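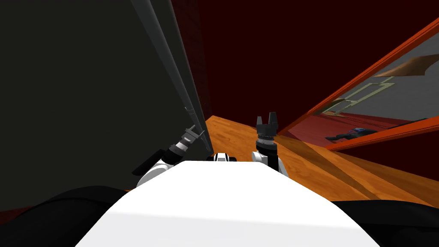 February, bench notes, Hurport workshop

Semi-hollow with the dead sixth string. Took the bridge pickup out again, still crackles when you lean on the jack. Resoldered ground at the volume pot, old joint was grey and lumpy. Better but not gone. Tone pot next, try a squirt of cleaner before ordering.

Strings: put the Gikby set on, the 51 low E. Too stiff for this neck in drop tuning?? Relief went up more than expected. Quarter turn on the truss rod, leave overnight, dont touch it till the morning.
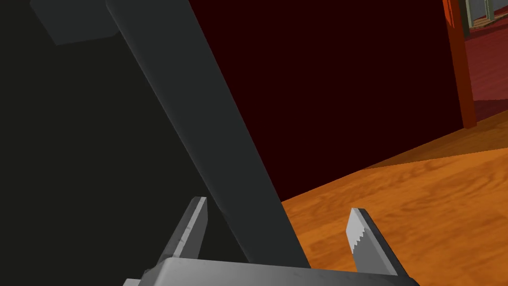

Fret 13 buzzes on the two top strings only. Checked with the rocker, high spot on the treble side. Levelled, recrowned, polished, now it chokes a bit at 15. Sigh. Do that one too.

Mellow amp: hum drops when the reverb is off, so look at the tank leads first. Samuel cab is wired 8 ohm, label on the back says 16, changed the label. Mains fuse was the wrong type as well, swapped. 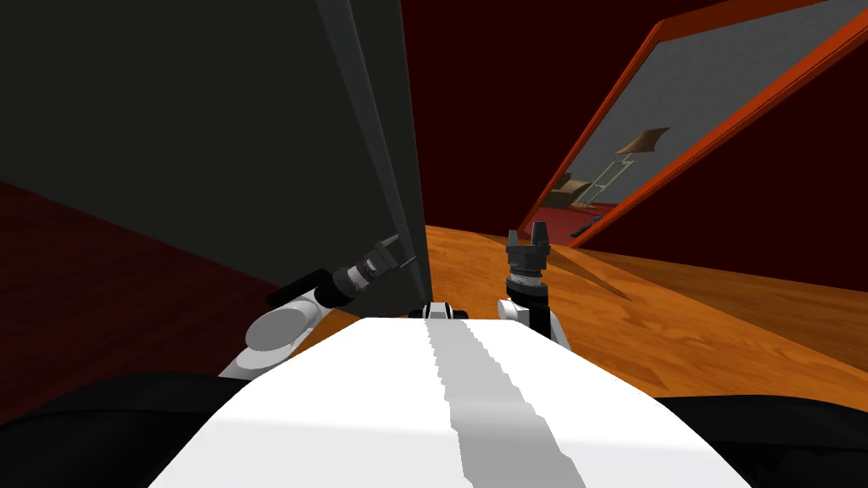

Render, white body with two arms

To do: 3 nuts to cut, bone not plastic. More solder. Ring Hurport stores re the missing machine heads, they shut at 4pm. Action at the 12th still to be writen on the card.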